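Sumuvach: Küchenaufgaben in Simulation, Datenkarte

Stand: Oktober. Gepflegt von Myfanwy Powell. Rückfragen und Widerspruch bitte über den Issue-Tracker.

Worum es geht

Sumuvach enthält 900 simulierte Episoden mit zwei Armen an einer Küchenzeile. Die Aufgaben heißen Mikrowelle öffnen, Mikrowelle schließen, Teller einräumen und Teller ausräumen. 800 Episoden sind zum Training gedacht, der Rest zum Testen. Wer aus dem Datensatz ableiten möchte, dass Maschinen demnächst den Abwasch übernehmen, sollte vorher den Abschnitt über die Grenzen lesen.

Inhalt einer Episode

Jede Episode besteht aus den Bildern der Kameras, den Gelenkwinkeln beider Arme, den Greiferöffnungen und einer Aufgabenbeschreibung in einem Satz. Gerendert wurde mit Gethin. Die Vorführungen stammen aus Teleoperation, Fehlversuche sind enthalten und im Feld "erfolg" mit 0 markiert.
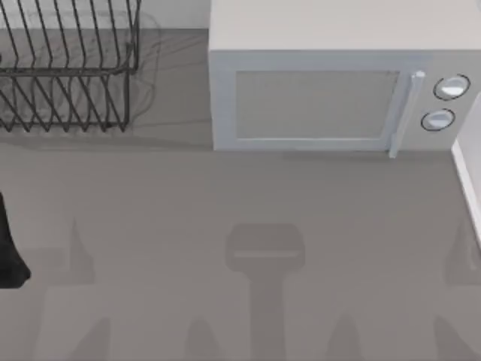
Abb. 1: Arbeitsfläche von oben mit leerem Abtropfgestell und Mikrowelle. Simulation.

Grenzen

Die Arbeitsplatte ist glatt, grau und sauber. In einer bewohnten Küche stehen dort Brotkrümel, Kabel, eine offene Milchtüte und der Topf von gestern. Davon kommt im Datensatz nichts vor. Nasses Geschirr fehlt ebenfalls, Glas auch.

Unser Referenzmodell Clurell schließt die Mikrowellentür in fast 80 Prozent der Testepisoden. Das klingt ordentlich, bis man das Abtropfgestell dazunimmt: Beim Einräumen von Tellern sind es 11 Prozent. Die dünnen Drahtbügel verzeihen wenig, und ein Teller, der schräg im Schlitz hängt, zählt bei uns als Fehler. Auf echter Hardware haben wir nichts davon geprüft. Zahlen aus der Simulation bitte nicht als Haushaltstauglichkeit zitieren.

Geeignet für: Vergleich von Lernverfahren, Vortraining, Fehlersuche in der eigenen Pipeline.
Nicht geeignet für: Produktversprechen, Sicherheitsnachweise, Aussagen über eingesparte Hausarbeit.

Laden

Die Episoden liegen einzeln im Ordner "episoden". Der Lader aus dem Paket Grullex liest sie direkt ein, ältere Fassungen vertauschen allerdings linken und rechten Arm. Vor dem ersten Training eine Episode abspielen und nachsehen.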